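Sitting Down with Annatjie Van Wyk Before the New Season

Home » Club News » Interviews

If you've ever stood on the touchline at Broltbridge on a wet afternoon, you'll have heard Annatjie Van Wyk long before you saw her. She has 317 games of women's rugby behind her, and she is still as loud and as kind as ever.

We talked for most of a morning, and I'm afraid I let my coffee go cold. "I never planned on coaching," she told me. "I came to hand out the jerseys, and somebody gave me a whistle!"

The opener is away to Skerimau in August, and she's been turning it over in her mind all summer. "They beat us by 14 last time – fair and square, too. Our scrum was fine. We just kicked the ball away far too much."

She wants her players rested and properly fed, and she had plenty to say about that. "Eat a real breakfast. Oatmeal, eggs, whatever you like, so long as you sit down to it." 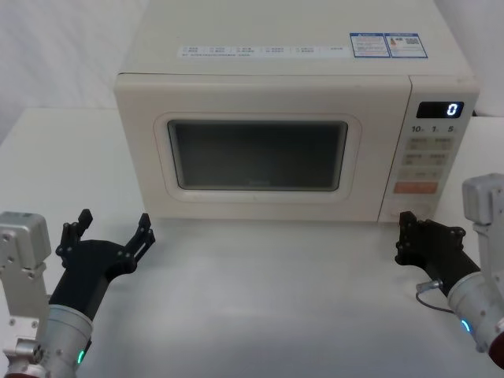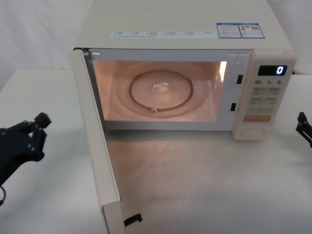
Getting to Skerimau

The supporters' bus leaves from the Arkovham side of the ground. There are 65 seats, and names need to be in by 26th July.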